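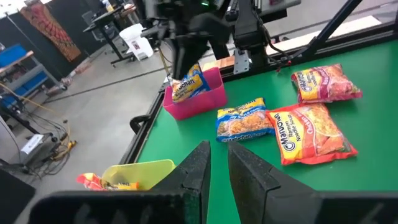
# Teaching a robot to put away soup: a thread

Threads > Robotics > Teleoperation

5 min read

2021-08-12

1/ I spent a good part of my adult life learning to do things with my hands, and now I'm paid to do them slowly, through a pair of grippers, so a computer can watch. Current subject: instant ramen. Blue packets go in the pink bin, red ones go in the yellow-green bin. A thread.

2/ The setup, for anyone new here. I hold the controls, the arms copy me, and everything gets recorded: joint positions, gripper openings, video from the wrists. One run from start to finish is an episode. The policy trains on the episodes. I train on coffee.

3/ We call the task "Ratuto." I was not consulted. The one before it was "Herkance," which was folding a towel, so you can see there is no system.

4/ Ratuto needs 600 usable episodes before anybody trains anything serious on it. We have 202. Please don't do the math at me, I have a spreadsheet for that and it has conditional formatting.

5/ Why ramen? A packet is a brick with a floppy skin. Grab the noodle block and it behaves like furniture. Grab the crimped end and the whole thing swings around like a fish. A good demonstration has to show the robot the difference, and I can't tell it anything in words. I just have to keep grabbing the right bit.

6/ The fingers are big black wedges with ridges on the inside. Great grip. They also take up a generous share of what the wrist camera sees, so from the robot's point of view life is mostly its own fingers with some groceries in between.

7/ This matters more than it sounds. If I drive by looking over the table with my own eyes, I'm using information the robot will never have. So now I try to drive from the wrist video only. My first hour of that looked like someone playing a claw machine in oven mitts.

8/ Things I used to do in demos that I've had to stop doing, part one: hesitating. I'd hover over a packet deciding which end to take. The policy learned the hovering beautifully. We had a robot that could contemplate soup for a full minute.

9/ Part two: showing off. Once you get decent at this you start doing little flicks, dropping the packet in from a height, that sort of thing. The policy can't tell style from substance. Lower it in, open, back off. Be boring.

10/ Part three: fixing mistakes too neatly. I used to throw out any episode where I fumbled. Then the trained policy fumbled and had no idea what came next, having never seen a dropped packet in its life. Now I fumble on purpose in some of them and recover. Best job security I've ever had.

11/ (Fumbling on purpose is hard, by the way. Fumbling by accident I can do all day.)

12/ Tilt is the other one. A packet going into the pink bin on the diagonal can catch on the rim, and through the controls I don't feel a thing. No force feedback on this rig. You get a small shudder on video and then you notice the bin is leaving.

13/ Taping the bin down was suggested. We tried it, and the policy got very confident about a bin that lived in exactly one spot. So the tape came off and I nudge the bins between episodes. A little left, a little back. I have become a poltergeist with a clipboard.

14/ Same goes for the packets. They start in different places, different angles, near the back of the table, near the front. If I lay them out nicely every time, I'm teaching it my tidiness, and it doesn't need that. It needs chicken flavor at a bad angle.

15/ Early numbers, since people ask: the first policy was trained on just 36 episodes and mostly waved. The next one had 132 and could get a blue packet into the pink bin when the packet was lying somewhere sensible. Red ones it picked up well and then took to the wrong bin, with total conviction.

16/ My guess is I'd done too many blue ones first and it had decided the pink bin was simply where things go. I alternate now. If you're collecting your own data, check your order before you blame the network – I blamed the network for a week.

17/ The folks over at the Surncombe lab asked if they could borrow the recordings for their own arms. Different grippers, different reach, so I'm curious and a bit protective. Those are my fumbles.

18/ Next up is the Chávez task: same table, but with two arms handing a packet across. It's planned for December. I've tried it a few times by remote and I can report that passing soup to yourself is humbling.

19/ Back to it. I have bins to haunt.

Related threads
- Herkance: what a towel taught me about patience (very little)
- Driving from the wrist camera without feeling sick
- How long should one episode be?
- Notes on labeling failed grasps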